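About Us

Old maps, old prints, and the people who can't leave them alone

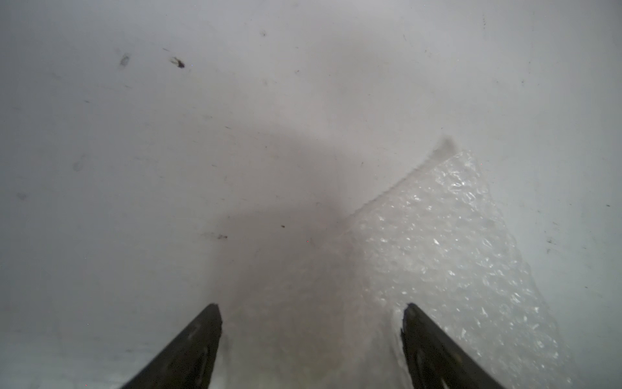 Up close against a pale background.

Hi, I'm Kerubo Khaemba, and I run Brolitz, a small teaching studio for anyone who likes staring at old city views and wondering who stood where when they drew them. I started it after falling hard for a set of harbor engravings of Sidton that I found in a box at an estate sale (I went in for a lamp!). The artist had moved the customs house to the wrong side of the river, and I spent most of a year trying to work out why. I still have three theories and I like all of them.

These days we have 161 plates in the study collection, mostly town views and garden plans, plus a shelf of guidebooks that are falling apart in a very charming way. You can handle nearly all of it. Wash your hands, ask for a table, and stay as long as you like.

We run two courses. The Kirui course is for beginners and lasts 8 weeks – you pick one print and learn to read it, from the lettering to the tiny people in the corners. The Zarkberg course is longer and nerdier, and we lay old plans over newer ones and argue about where the walls went. Groups stay small so everyone gets a turn at the good magnifier.

In February 2024 we put our plate notes online, all 2,000 pages of them, typos included. If you spot a mistake, please write to me. I love those emails, even the grumpy ones.

New courses start in April. Send me a note with your name and the city you're obsessed with, and I'll save you a seat.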